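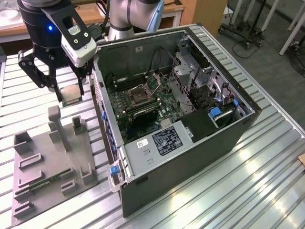

Bench check — open tower, CPU swap
Reading time: 2 min

Site: Kinnear, back bench. Checked by Cengiz Dönmez, comments C. MacRitchie. Job 1284. September round.

BEFORE ANYTHING

1. Power cord out at the wall end AND the case end — OK. Cord hung on the hook, tag on.

2. Tower on its side, sits flat, doesn't rock — OK. Watch the slots in the bench, screws go down there and that's the last you see of them.

3. Side panel off and stored upright — OK, but was leaning on the door at first. Moved.

4. Wrist strap tested — pass. Clip is getting loose, order new one from Flostton.

SOCKET AND CPU

5. Retention bracket fully up before the chip goes anywhere near — OK, up.

6. Socket empty, pins looked at with the lamp — OK. Use the lamp, not your phone.

7. CPU held by the edges only, corner mark lined up first — OK. No fingers on the underside pls. Had 2 back from Tromholm last month with bent pins, don't want a third.

8. Old paste off the heatsink — NOT DONE at time of check. Wipes were empty. Redo before sign off.

9. Memory latches closed — not checked, ran out of time. CM: needs checking, its on the list for a reason.

INSIDE THE CASE

10. Cables clear of the board area — so-so. Black ones run across toward the drive bays, tuck or tie before the panel goes back.

11. Power supply label readable — OK. Do NOT open the supply, ever, goes to Hesodov if suspect.

12. Drive cage, sharp edges — no cuts this round. Gloves for cage work anyway.

13. Blue latches on the expansion slots all shut — recheck at close up.

PARTS TRAY

14. Gray tray next to tower, within reach, nothing stacked on the holders — OK.

15. Loose screws in the lidded pot, not on the tray — fail, found one under the mat. Fixed on teh spot.

CLOSE UP

16. Bench wiped, tools counted back in.
17. Tag off, initials in the book — CD to do once item 8 is sorted.

Comment CM: fine overall, 8 and 9 are open. Don't power up till both are initialed.

Contact the bench desk | © Kinnear Workshop | Back to top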